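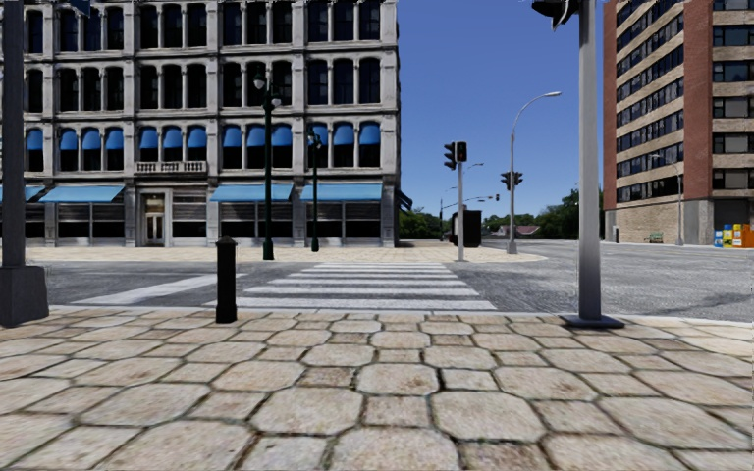 Zurnlow opens its simulated street corners to small robot teams

Zurnlow, a company that makes simulation software for delivery robots, has opened its street library to outside customers this March. The product is called Brivis. Until now it was used only inside the company and by a few partners who signed a longer contract.

Brivis gives a robot team a ready city to practice in before the real machine goes out on the sidewalk. The library has 186 street corners at the start. Each of them comes with paving, curbs, crosswalks, poles and traffic signals, and the buildings behind them. A team loads its own robot model, chooses a corner and sets a starting point and a goal. The software then records the camera view of the robot during the whole trip.

According to the company, most of the work went into the ground. Slabs have stains and dark joints between them, and the stripes of a crosswalk can be worn. A navigation program that learned only on clean white stripes often has problems on an old street, the company writes in its announcement. Bollards and sign poles stand close to the crossing in many of the corners, and the robot must find its way between them and the curb.

The pedestrian signals can be controlled from a script, so the same crossing can be repeated many times with a different waiting time. Weather is more limited. The first version offers clear sky and light cloud only. Rain and snow are planned, but the company did not give a month for them.

One of the first outside users is Srisuk, a maker of small parcel robots. It tested Brivis for two months and says that it could reduce its hours of outdoor testing by up to 70 percent. The firm also had a complaint — the walking people in the library move too politely and almost always step aside for the robot. Zurnlow answered that a new set of pedestrians is in preparation.

Brivis is sold as a monthly subscription with three levels. The smallest one includes 100 hours of simulation and is meant for university groups and young companies. Customers can run it on their own computers or rent computing time through Jultow, the hosting partner. Robot models in the common file formats are accepted, and a converter for older ones is included in all levels.

A trial with two corners is open to anyone who registers on the company's website. Results from the trial can be exported, but without the recorded camera video.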